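Questions that readers often send us about birth charts and Moon signs. The answers are by Mhairi Pollock, who prepares the charts at Clivdale.

## Do I need my exact time of birth?

For the Moon sign, usually not. The Moon stays in one sign for more than two days, so the date is often enough. For the rising sign you need the time, because it changes every two hours or so. If your certificate doesn't show it, please ask an older relative.

## My Sun sign and my Moon sign are very different. Which one is correct?

Both are correct. In astrology the Sun sign speaks about the will and the way you act in public. The Moon sign speaks about feelings, habits and what makes you calm at home. A person with the Sun in Aries and the Moon in Cancer can be brave at work and quite shy with family.

## Can you make a chart for a new baby?

Yes, we make many of them. We write only about the temperament and we don't predict illness or marriage for a child. The baby chart has nine pages.
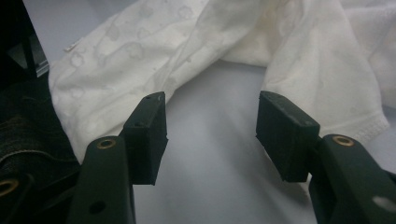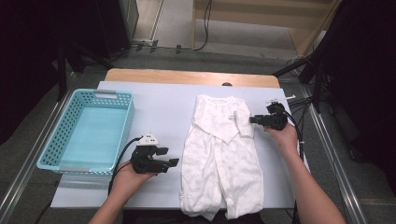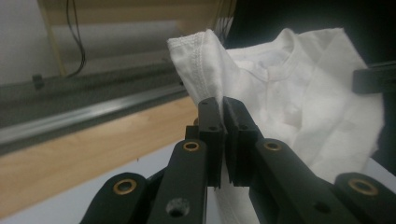 ## What does it mean if the Moon changed sign on the day I was born?

It means that we must know the hour before we can tell you your Moon sign. If you can't find the hour, we prepare both readings, and you can decide which of them is closer to you. There is no extra charge for the second reading.

## How long must I wait for my chart?

Normally six working days. In September we have more orders and it can be a little longer.

## Which house system do you use?

We use whole sign houses. Ruaridh Moncrieff can also prepare a chart with Placidus houses, but please write this in your order.

## I was born in a small town that is not on your list. What should I write?

Write the nearest larger town, if it is not farther than 70 miles. The difference in the chart will be small. For a place farther away, send us the name of the country and the region, and we will look for the coordinates ourselves.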